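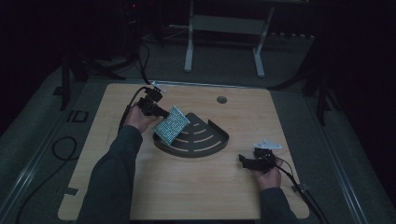
One gripper in each hand, sparkly pad in the left, curved tray on the board

Budget for a second pair of hand-held grippers, or put it into the bench?
Posted by Purkerard, 27 January 2026

Hi all, hoping someone has been down this road. I've got $2000 left to spend before the end of May and I can't settle on what to buy. I'm recording two-handed pick and place demos, small fiddly bits mostly, going in and out of a grey quarter-circle tray. The plan is to train a little pair of arms on it down the track, but the arms are next year's money so please don't talk me into them now!

My setup is one pair of corded grippers on a light timber board. The work itself is going fine. What worries me is having no spare - if one gripper dies I'm stuck until a replacement turns up, and I was quoted 14 days for shipping. A second pair would eat nearly the whole lot. The other choice is better lighting, proper cable management and a bigger variety of objects. My room is pretty dim and the cables run off the board in different directions.

What would you buy first?

Ikenent
Lights, no contest. I put off buying them for ages and then had to bin a heap of recordings where the dark parts had turned to mush. You've got black grippers and a charcoal tray with slots in it, so you want some decent light on that. Two diffused panels and stands cost me $600 all up, and I went for the plain fixed colour ones because the fancy ones drifted on me. Set them up, mark the floor with tape where the legs go and leave them alone.

For cables I'd spend $30 on clips and hook-and-loop ties and call it done. Run them off the back over your shoulder if you can reach, otherwise both off the same side. Then buy one spare gripper (not a pair) with what's left, if your supplier will split them. Mine would, but I had to ring up and ask, it wasn't on the website.

Also ask what the jaws cost on their own. Mine wore out well before anything else did, and I'd have felt pretty silly paying for a whole unit.

Stubbs
Get the second pair. You always need spares.

Plallow
Mostly with Ikenent on this, though I'd keep a bit aside for objects. Shiny things like that sparkly pad are handy to have in the mix, but you'll want dull ones, squashy ones and a few that are a pain to grip. I got most of mine at the op shop and the colour range was better than anything in the robotics catalogues. Check too whether your grippers will work with the arms you're eyeing off, before you buy any more of them.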